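Surface finishes: patterned wall panels and dark tops

Felorell's summer stock list went out on 29/07/2018, and the section on small enclosures has been rewritten. The notes below cover the two items members ask about most often, patterned wall panels and dark veined tops, along with the framing that holds them together.

Wall panels. Printed panels are sold under the Codau line in 6 patterns. Dense, small repeats are easier to fit than large ones. A large motif has to be matched at every inside corner, and a mismatch of even a few millimeters shows. With a dense spot or leopard print the join can be made wherever the panel happens to end. Cut the back wall first, then the two sides, and keep the print running in the same direction on all three. Score on the printed face with a fresh blade. Panels that are to meet at a sharp corner need a clean straight edge over the full height – sanding afterward lifts the print.

Order each job from a single batch. Pinks in particular vary between print runs, and the difference is plain once two panels stand at right angles under the same lamp. The batch number is on the back of every sheet.

Tops. The Gallardo range of veined tops now includes a dark brown. White and gray veining on a dark ground hides fine scratches well and hides dust badly. Wipe with a soft cloth and plain water. Oil-based polish leaves a film that collects lint, and it should be kept off any surface where tape or adhesive feet will be used. Tops are supplied in 2 thicknesses. The thicker one is recommended where anything is to be clamped or bolted along the near edge.

Framing. Aluminum extrusion remains the standard choice. Fit corner brackets hand-tight, square the frame on a flat surface, and tighten in sequence, starting at the lower corners. Recheck after 5 days of use. Any fixture that carries a load should go to the front rail and not to the top itself.

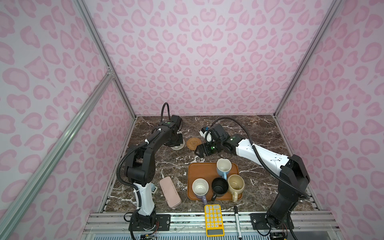 Workshop & Interiors

The pink leopard print and the dark brown marble make a strong contrast, and the edge of the work surface is easy to find against the walls. The same pattern is carried across the back, left and right walls. Both arms are mounted at the front, on black plates, which leaves the attachment points within reach.

Sample cards for the panels and tops can be requested from the Plindico counter, quoting reference 1670. Cut sizes are not returnable. The next revision of the list is due in February.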